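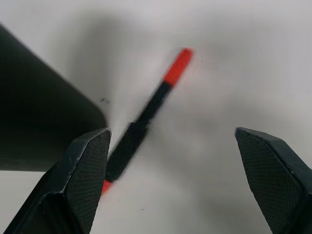 Fehler & Störungen

Forum › Robotik › Greifer › Fehler & Störungen

Neu Beliebt Unbeantwortet Suche Anmelden

Greifer verfehlt Stift, meldet aber Erfolg

Robel Kumsa
Unser Arm (Steuerung Brirevix, Greifer mit zwei Fingern) soll einen schwarzen Filzstift mit roter Kappe vom weißen Tisch nehmen und in einen Becher stellen. Seit Donnerstag fährt er hin, macht zu, hebt ab und meldet »Objekt gegriffen«. Der Stift liegt derweil unbeeindruckt auf dem Tisch. Danach stellt der Arm mit großer Sorgfalt nichts in den Becher. Von 59 Versuchen gingen so drei ins Leere, alle mit Erfolgsmeldung. Beim Anfahren liegt der Stift schräg und eher beim linken Finger, siehe Bild der Handgelenkkamera. Kalibriert habe ich zweimal. Was übersehe ich?

Mena
Hatte ich auch mal. Neustart, dann ging es wieder. Sonst halt den Stift gerade hinlegen.

Fikre
Das sind zwei Fehler, und der zweite ist der unangenehmere.

Erstens die Lage. Auf deinem Bild ist der Stift unscharf, die Fingerpads sind gestochen scharf. Wenn deine Erkennung den Winkel aus so einem Bild rechnet, rät sie. Lass den Arm vor der Aufnahme kurz stehen und nimm die Lage aus größerer Höhe. Die grauen Schatten auf der Platte helfen auch nicht gerade — schwarzer Stift, dunkler Schatten, da freut sich jeder Schwellwert.

Zweitens die Meldung. Schau nach, woran »gegriffen« bei dir hängt. Bei uns kam das Signal, sobald der Schließbefehl abgearbeitet war. Ob etwas dazwischen lag, interessierte das Programm nicht. Lies nach dem Schließen die Fingerposition aus: ganz zu heißt leer, und dann gehört da ein Stopp hin. Bei einem Filzstift ist das komisch, bei einem Teppichmesser schon weniger.

Robel Kumsa
Es war der Schließbefehl. Im Projekt Zistamska steht die Abfrage sogar drin, auskommentiert, mit dem Vermerk »später«. Die Handschrift kommt mir bekannt vor. Ist wieder aktiv, an der Lageerkennung sitze ich noch. Neustart hatte ich probiert, Mena, danke trotzdem.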